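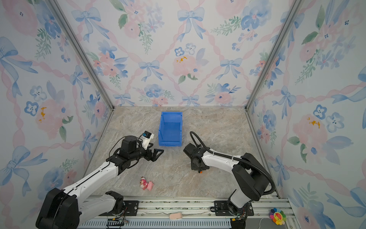 What is a penny scale?

It is a weighing machine that stands in a public place and gives a person's weight for a coin. They used to be common on piers, in railway stations and outside chemists' shops.

THE SCALE AT ANTUNES

The scale stood inside the door of the café, between the coat hooks and the ice cream freezer, and it had stood there for 36 years. It was as tall as a man and painted dark green. It had a round dial behind glass, an iron plate to stand on, and the word KERKOV in raised letters across the front. Children thought Kerkov was the name of the person inside.

Fernanda Correia got it along with everything else when her uncle died. She got the lease, the coffee machine, the freezer, the flat upstairs with its sloping kitchen, and a drawer full of foreign coins that people had tried in the slot. She kept the name Antunes over the window. It had been her uncle's name and it would have cost money to change.

Nudham was quiet in the spring. The front was mostly shut until the end of April, and the people who came in were the same people, at the same times, asking for the same things. A good many of them got on the scale. They put in their twenty pence, waited for the clunk, looked at the dial and went to sit down. Some of them wrote the figure in a diary.

Fernanda had never used it. On her second Sunday there, after closing, she was mopping round the base and thought she might as well. She took a coin out of the till and stood on the plate in her stockinged feet. The needle swung over, came back and settled.

She looked at it for a while. Then she went upstairs to the flat and stood on the bathroom scales she had brought with her from the city. Then she came down and used another coin.

The machine was half a stone light.

She thought about it while she finished the floor. Her first idea was that something had worn out. A spring, maybe. She didn't know if it had springs. Her second idea was that she should put a notice on it, and she got as far as finding a piece of card. But the pen was dry, and by morning she had gone off the idea.

Mr Hollis came in at ten, as he always did. He was a retired postman with a large red face and a stick.

"Fifteen stone dead," he said from the plate. "Same as Christmas."

"Well done," said Fernanda.

"It's the walking. Doctor's scales say different, but they're electric."

He had a bacon roll and went home.

She rang Raquel Ramalho that evening. Raquel had a workshop in the old bus garage on the Thornley road, where she mended clocks, barometers and the odd fruit machine. Fernanda's uncle had written her number on the wall beside the telephone, with SCALE next to it in capitals.

"I wondered when you'd ring," Raquel said. "I'll come Thursday. I mean tomorrow week. No, come to think of it I'll come tomorrow."

She came in a small van, after the café had shut. She was a woman of sixty or so in a man's jacket. She had two canvas bags with her and carried the heavier one by holding it against her chest. It had weights in it. She put it down on the lino by the freezer and asked for a cup of tea.

"It reads light," said Fernanda.

"Yes."

"You know about it?"

"I did it," said Raquel. "He asked me to. Have you got any sugar?"

She drank half the tea, unrolled a cloth on one of the tables and laid out what she needed from the other bag. Then she took the back off the machine.
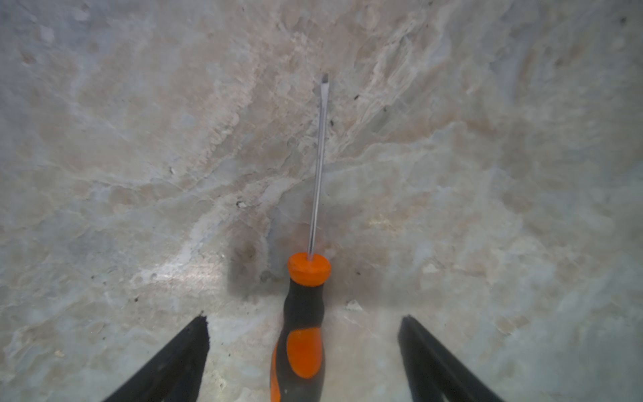
A flat-head screwdriver.

Inside there was a good deal of dust and less machinery than Fernanda had expected. There was a long rod, a pair of levers and a lump of iron that hung down on an arm. Nearly everything had been painted grey at some point. A tin of Rosex grease stood in the bottom with its lid rusted on.

"That's mine," said Raquel. "I wondered where that went."

She showed Fernanda a screw with a locking nut on it. Turn it one way and the whole town got heavier. Turn it the other way and they all got thinner. It was as simple as that, she said, and the makers had put it there so the machine could be set true wherever it was bolted down.

"So why isn't it set true?"

"It was, to start with. He bought it from the pier when the pier closed. I set it up for him with these same weights, and you could have weighed gold on it. It didn't take a penny. People got on it once and didn't come back. Then there was a woman, I won't say who, she's still about. She'd been ill and they'd put her on tablets that blew her up. She came in one morning and weighed herself and sat down at that table and cried. Your uncle gave her a cake, which I always thought was a strange choice. Then he rang me up."

"And you made it light."

"Two pounds, the first time."

"The first time?"

"He'd ring every few years," said Raquel. "Everyone was getting older. He liked them to stay the same."

Fernanda sat down. She tried to see her uncle doing it. He had been a short, silent man who did the crossword standing up and had once driven through the night to bring her mother a washing machine. She had stayed with him every summer until she was fourteen. He had weighed her on this scale at the end of each visit, with his own coin, and told her mother on the telephone how much she had put on.

"Isn't it against the law?" she said.

"If you sold potatoes on it, it would be. It's got a plate on the side that says for amusement. He had me rivet that on as well."

They both looked at the plate. It was painted over, but the letters could be read if you knew they were there.

"What do you want me to do?" said Raquel. "I can set it right in ten minutes. I've brought the weights. Or I can grease it and put the back on."

Fernanda said she didn't know. She asked what Raquel would do.

"I don't weigh myself," said Raquel.

In the end they set it right. Fernanda said she couldn't stand there each morning and tell people well done. Raquel nodded and loaded the weights on to the plate one by one, bending at the knees. She turned the screw, looked, and turned it back a little. When she had finished the needle stood at 200 pounds with 200 pounds on the plate, and she tightened the nut. She would take nothing for it except another tea and the tin of Rosex.

The next day was wet and Mr Hollis was late. He shook his stick out on the step, put in his coin and got on. Fernanda had her back to him. She was wiping the steam pipe, which was already clean.

He was on the plate a long time.

"Well," he said.

He got down, felt in his pocket for another coin and got on again.

"Is it all right, this?" he said.

"I had someone in to look at it."

"Ah." He stood and read the dial once more. "That'd be it, then."

He sat at his usual table. When she came over he said he would just have the toast. He ate it slowly and didn't open his paper. Before he left he stopped at the counter and said, in an ordinary voice, that his wife had been a great one for that machine. She got on it every week of her life, nearly. She had been worried about losing too much, towards the end, and Mr Antunes had always come round the counter and read it out for her because she couldn't see the dial. It had been a comfort how steady she was.

"He read it out?" said Fernanda.

"Every week. Never let her pay."

She thought about that for the rest of the day. A scale that read light would have been no help at all to a woman who was losing weight. He would have had to add it on again in his head, and then add something more, and remember what he had said the week before.

She looked for it after closing. It took her an hour. It was in the drawer with the foreign coins, right at the back, a red notebook with a rubber band round it. There was a page for each person, first names only, with dates down one side and two columns of figures in pencil. The first column was what the machine had said. The second was what he had told them. Most pages had nothing in the second column. Those were the people who could see for themselves. But Joan Hollis had four pages, and the second column hardly moved from top to bottom.

Fernanda's own page was near the front. There the second column was always the smaller one, by a pound or two, and she remembered that her mother used to worry about her getting fat.

The last entry in the book was his own. He had weighed 93 pounds more than his wife on the day they married, it said, and there was a small drawing of a fish beside it that she couldn't account for.

She rang the number on the wall.

"It's Fernanda Correia," she said. "At the café."

"I know," said Raquel. "How much do you want off?"

Fernanda looked across at the machine. It was getting dark and she hadn't put the lights on.

"Two pounds," she said. "To start with."

"I'll bring the weights," said Raquel.

Published 19/04/2025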